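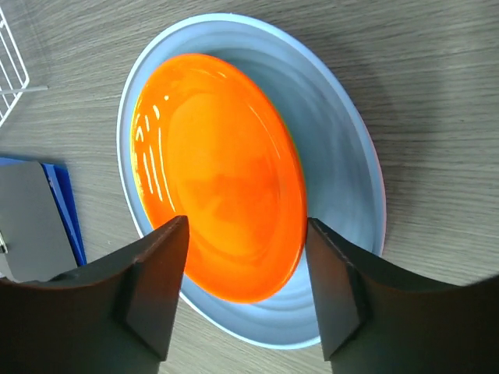 Orange small plate in the large blue one, on the wood-grain table.

1/10/25 — plate nesting, Drosska set

Madigan wants the blue and orange sold as a stacking pair. I still don't see it. The small one drops inside the big one without trouble, but nothing in the shape tells it where to sit. In the shot it has ended up toward the left, with a wide band of blue showing on the right. Saoirse Rafferty says a customer won't care. Maybe. A customer who carries six of these pairs to the sink will care.

The ridges in the blue plate are meant to hold the smaller one in place, according to the sheet Voston sent. I'd like to know who tested that. They look nice. Whether they grip anything is another matter, and the sheet gives no number for it, only "improved stability", which I could write about a brick.

Orange glaze is very shiny, glare on the left side of the plate in the picture. There is a faint darker patch in the middle too. Could be the light, could be the color itself. Not calling it a defect until I've looked at it by the window with the lamps off. Saoirse thinks reflection. I'd put it at even odds.

Weights from this morning: small plate 207 g on the bench scale. Didn't do the big one, the scale was wanted for the Grindent samples.

To do:
Tilt test, 6 degrees to start, small plate centered, then again pushed to one side.
100 stack and unstack cycles, then check the ridges for rub marks. Voston claims 2,000 with no visible wear — I'll believe the first hundred when I've done them.
Ask Madigan if the August batch had the same ridges. The old drawing shows a flat bottom and there's no change note anywhere in the folder.

Leave this pair out on the table please, don't put them back in the crate.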